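Automation news
Altmont starts second round of sorting recordings

Altmont has begun a second round of recordings for its small-parts sorting project, with a robot hand picking little blocks in and out of divided trays while the whole thing is logged. First round closed at 851 usable goes. The firm wants a good deal more than that before it trains anything serious.

The project is run with Tomoana, which looks after the storage and labelling side, and is aimed at packing rooms where small items come in by the box and somebody has to put each one in its own slot. Dull work, hard on the wrists. Also hard for machines - slots are narrow, the dividers bend, and a block that goes in at a slant tends to stay at a slant.

Each recording is one attempt. Reach, grip, lift, place, let go. An operator stays close for all of it and marks the attempt good or bad straight after, with a short note if something odd happened. Bad ones are kept. Altmont says the first round threw too many of them away, and the trial model that came out of it had no idea what to do after a fumble. It just carried on as if it was still holding the block.

So this time fumbles stay in, and 126 attempts will be set up to go wrong on purpose: block turned the wrong way, tray nudged out of line, slot already full. The operator then steers the hand out of trouble and that gets recorded too.

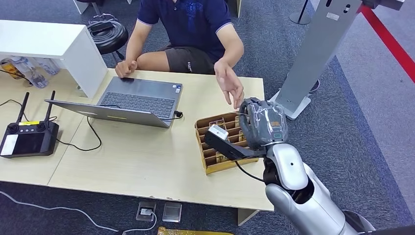
Sorting work on the cardboard tray, with a white block held over its left edge.

Sessions are short. Twelve attempts, then a break, then the tray gets shifted a little and off they go again. Altmont tried longer runs in February and found the operators got quicker but sloppier, and the sloppiness showed up in the model. "It copied our bad habits first," is how the project notes put it.

Cardboard trays are staying for now. There was talk of moving to moulded plastic, which would be neater and would hold its shape, but Tomoana argued against. Customers use cardboard. A system that has only ever seen stiff, perfect slots would probably struggle the first time it met a sagging one. Trays will be swapped when they get tatty, though not the moment they do, so that the recordings cover a bit of wear and tear.

Lighting is being left alone as well. Last time a lamp was fixed over the work area and the trial model did nicely underneath it, then fell apart by a window. Recordings now go on at whatever time of day suits, blinds up or down, and teh time is logged with each one.

Labelling goes through Nudex, the checking tool Tomoana already uses for its warehouse footage. Two people look at every attempt separately. Where they disagree on the moment of grip or release, it goes to a third. Roughly 4 in every hundred ended up there in the first round, mostly over release - a block can be touching the slot and still be touching the fingers, and people draw that line in differnt places. A one-page guide with sample clips has been written to settle it.

Grulik, which packs craft and hobby parts, is lined up to take the first trial unit if results hold. It has asked for beads to be added to the test items. Altmont says not yet. Blocks first, then caps and short tubes, beads a long way after that. Anything round rolls, and the present grip was not set up for it.

No word on price. No firm date for the trial either, other than "once the second round is labelled", and labelling took longer than recording last time.

Part of the set may be shared with colleges that ask for it. Altmont has yet to decide on terms and says requests sent before then will be held in a queue. Firms with packing lines who want their own trays included can get in touch with Tomoana - send two empty trays and a handful of whatever normally goes in them.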